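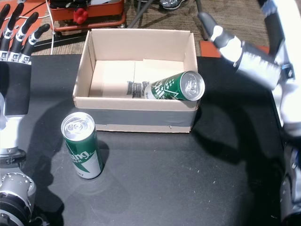 So I finally did a track day! I've been saying I would for years, and on 22 Aug 2023 I ran out of excuses and drove up to Brosenum with a borrowed helmet and a sandwich I was too nervous to eat.

Naledi Pillay talked me into it. She races in the Wutach club series (she finished 3rd in class there in March and has brought it up only a few hundred times) and she sat next to me for the first session, mostly yelling "brake later" — and then, one corner after that, yelling "brake!"

The track is 2469 meters long and it feels longer, mainly through the Tanguy hairpin, where I got passed by pretty much everyone. I really couldn't figure out that corner. I kept turning in way too early and running out of road on the exit, which is scary the first time and just embarrassing by the sixth.

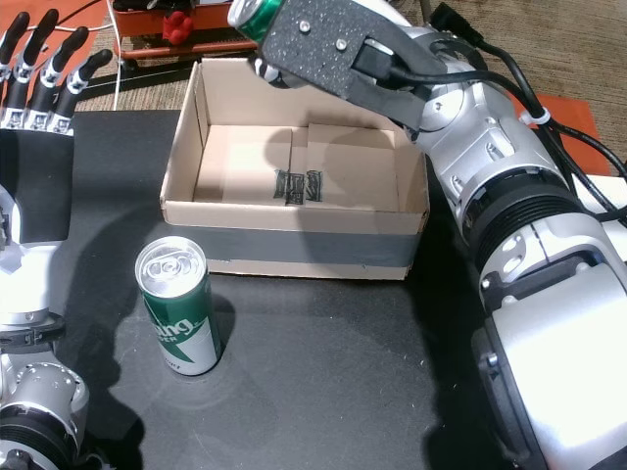 After lunch it got a lot better. They send you out in groups of up to 20 cars, but half my group had packed up by then, so I had room to mess around with my lines. I stopped staring at the hood and started looking where I wanted to go, and wow, what a difference. I did 21 laps in all and the last three were the only ones I'd show anybody.

Brake pads are toast, by the way. I've ordered a set from Ovlow and I'm hoping to fit them myself, so if you've got tips on seized caliper bolts, please leave me a comment.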